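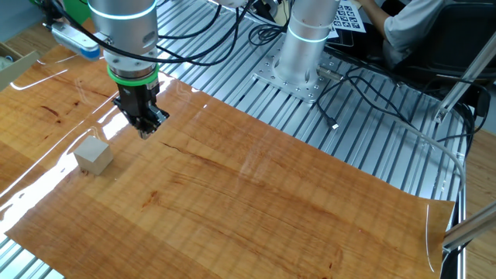

Heller Holzwürfel auf glänzender Fläche in Holzmaserung

Pressemitteilung, 21.06.2025

Fladenbrot für alle: Tandirel veröffentlicht erste eigene Rezeptsammlung und lädt zum Backen ein

Endlich ist sie da! Die Backwerkstatt Tandirel bringt mit "Warm vom Stein" ihre erste Rezeptsammlung heraus, und sie dreht sich von der ersten bis zur letzten Seite um Brot, das flach ist, schnell aus dem Ofen kommt und am besten gleich mit den Händen zerrissen wird. Elf Fladenbrote sind darin versammelt, von der dünnen Sorte, die in der Pfanne Blasen wirft, bis zum dicken, weichen Fladen mit Schwarzkümmel, in den man mit den Fingerspitzen Mulden drückt. Dazu kommen Aufstriche, Suppen und eingelegtes Gemüse, also alles, was neben einem Korb mit frischem Brot stehen sollte.

Entstanden ist die Sammlung aus den Abendkursen der Werkstatt. Wer dort mitgebacken hat, ging bisher mit einem kopierten Zettel nach Hause, und diese Zettel wurden mit der Zeit immer voller: Randnotizen zur Teigruhe, durchgestrichene Wassermengen, Tipps von Teilnehmerinnen und Teilnehmern, die zu Hause keinen Backstein haben und trotzdem wunderbare Ergebnisse erzielen. Vieles davon ist nun ins Heft gewandert. Jedes Rezept wurde noch einmal im ganz normalen Haushaltsofen gebacken, und wo es eine Variante für die gusseiserne Pfanne gibt, steht sie gleich daneben.

Den Anfang macht der Grundteig mit Joghurt. Er wird am Vorabend angesetzt, kommt über Nacht in den Kühlschrank und lässt sich am nächsten Tag fast ohne Mehl ausziehen. Aus diesem einen Teig werden im ersten Kapitel ganz unterschiedliche Brote - mal mit Knoblauchbutter bestrichen, mal mit Kartoffeln und Koriander gefüllt, mal nur mit grobem Salz bestreut. Wer noch nie mit Hefe gearbeitet hat, fängt am besten hier an. Der Teig verzeiht es, wenn er eine Stunde länger steht, und er nimmt es auch nicht übel, wenn das Mehl ein anderes ist als im Rezept. 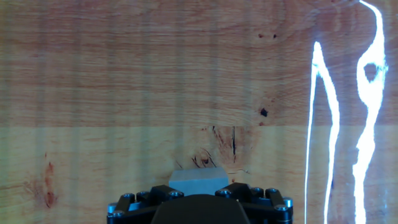

Im zweiten Kapitel wird es würziger. Rote Linsen, mit Kreuzkümmel und Tomate weich gekocht und dann grob zerdrückt, gehören zu den Lieblingen aus den Kursen, ebenso die geröstete Paprika mit Walnüssen und Granatapfelsirup. Neu dabei ist eine Auberginencreme mit brauner Butter, die in der Testphase mehrfach bis auf den letzten Löffel verschwunden ist, bevor das Brot fertig war. Die Redaktion des Heftes empfiehlt deshalb, gleich die doppelte Menge zu machen.

Beim eingelegten Gemüse hat sich Tandirel Unterstützung geholt. Der Feinkostbetrieb Grastex, dessen saure Rübchen schon lange in den Kursen auf den Tisch kommen, hat sieben Rezepte beigesteuert. Rote Zwiebeln mit Sumach sind in einer Viertelstunde essbar, die milchsauer vergorenen Karotten brauchen dagegen Geduld und einen kühlen Platz. Beide Methoden werden Schritt für Schritt erklärt, auch die Frage, die in jedem Kurs gestellt wird: Wie viel Salz muss wirklich ins Wasser?

Mehl aus der Nachbarschaft

Das Weizenmehl und der Dinkel für alle Testbrote stammen aus der Mühle Bermúdez, mit der die Backwerkstatt seit ihrer Gründung zusammenarbeitet. Für das Heft hat die Mühle eine eigene Mischung zusammengestellt, etwas kräftiger ausgemahlen als übliches Haushaltsmehl und mit einem kleinen Anteil Gerste. Der Teig nimmt damit mehr Wasser auf, die Krume bleibt länger weich, und das Brot bekommt einen leicht nussigen Geschmack. Erhältlich ist die Mischung im Mühlenladen und in der Werkstatt. Selbstverständlich gelingen sämtliche Rezepte auch mit Mehl aus dem Supermarkt - im Heft ist jeweils angegeben, wie viel Wasser dann weniger hineinkommt.

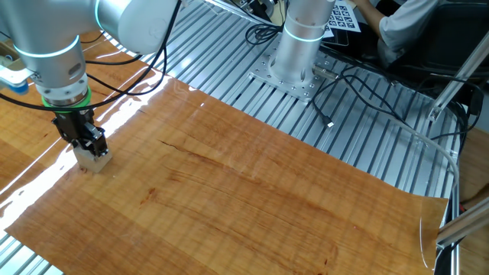

Greifer mit hellem Holzklötzchen, darunter Furnier in warmem Orangebraun

Ein eigenes kurzes Kapitel gilt den Resten. Fladenbrot ist am zweiten Tag selten noch so, wie man es haben möchte, und gerade dann wird es interessant. In Streifen geschnitten und mit Olivenöl geröstet kommt es in den Salat aus Gurke, Tomate und viel Petersilie. In Brühe eingeweicht, mit Kichererbsen und einem Klecks Knoblauchjoghurt wird daraus ein Abendessen, auf das man sich schon beim Backen freuen kann. Und für alle, die es gern süß mögen: Die Brotchips mit Zimt und Honig sind in der Werkstatt inzwischen fester Bestandteil jeder Kaffeepause.

Gemeinsam backen im Ikon

Damit das Heft nicht nur im Regal steht, geht Tandirel mit den Rezepten auf die große Küchenzeile des Kulturhauses Ikon. Fünf Backabende sind geplant, der erste folgt gleich nach den Sommerferien, der letzte findet im Oktober statt und widmet sich ganz den herbstlichen Füllungen mit Kürbis, Lauch und Pilzen. Gebacken wird in kleinen Gruppen, gegessen wird anschließend gemeinsam. Vorkenntnisse sind nicht nötig, Neugier und ein bisschen Hunger reichen vollkommen! Teige, Mehl und Gewürze werden gestellt, mitzubringen sind eine Schürze, ein Geschirrtuch und eine Dose für das, was übrig bleibt.
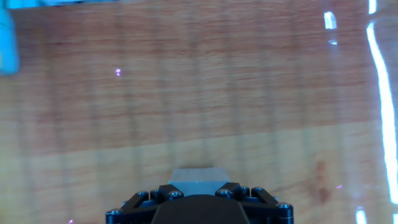

Kinder ab sieben Jahren dürfen in Begleitung mitbacken. Für sie gibt es einen etwas festeren Teig, der weniger klebt und sich gut mit kleinen Händen formen lässt. Alle Abende sind vegetarisch, auf Wunsch auch ohne Milchprodukte. Allergien und Unverträglichkeiten bitte schon bei der Anmeldung angeben, vor allem bei Nüssen und Sesam, die in mehreren Aufstrichen vorkommen. Ein glutenfreier Kurs ist in der Küche des Ikon leider nicht möglich. Die Werkstatt arbeitet aber bereits an Fladen aus Kichererbsenmehl und Buchweizen und freut sich über Erfahrungsberichte aus privaten Küchen.

"Warm vom Stein" ist ab sofort in der Backwerkstatt Tandirel, im Mühlenladen Bermúdez und an der Kasse des Ikon zu haben. Bei Grastex liegt das Heft ebenfalls aus, dort gibt es an den Markttagen auch Rote Bete und Rübchen zum Probieren. Wer an einem der Backabende teilnehmen möchte, trägt sich in die Liste am Empfang des Kulturhauses ein oder meldet sich telefonisch zu den üblichen Öffnungszeiten der Werkstatt. Die Plätze werden in der Reihenfolge der Anmeldungen vergeben, für ausgebuchte Termine wird eine Warteliste geführt.

Über Tandirel

Tandirel ist eine Backwerkstatt mit angeschlossenem kleinem Laden. In den Abendkursen stehen Fladenbrote, Sauerteig und salziges Gebäck auf dem Programm, am Vormittag wird für den Verkauf gebacken. 

Hinweis für Redaktionen: Rezensionsexemplare und der vollständige Text des Joghurtteig-Rezepts zum Abdruck können bei der Backwerkstatt angefordert werden. Der Abdruck ist honorarfrei, um ein Belegexemplar wird gebeten.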